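Green Blocks, Red Sticks – the Wemton Table Gallery

Welcome to our little gallery of block play! We love a good simple building set, and the Hustholm one has kept us happy all through March.
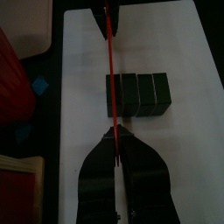
Rows are where we always begin, and they're such fun to get right. Four dark green cubes side by side look wonderful on a white top, and the bright red stick sets them off beautifully – what a colour!

Next we try shorter rows, pushed up snugly.
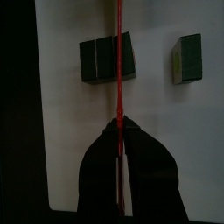

After that come towers, bridges and a rather ambitious gate. More pictures next month!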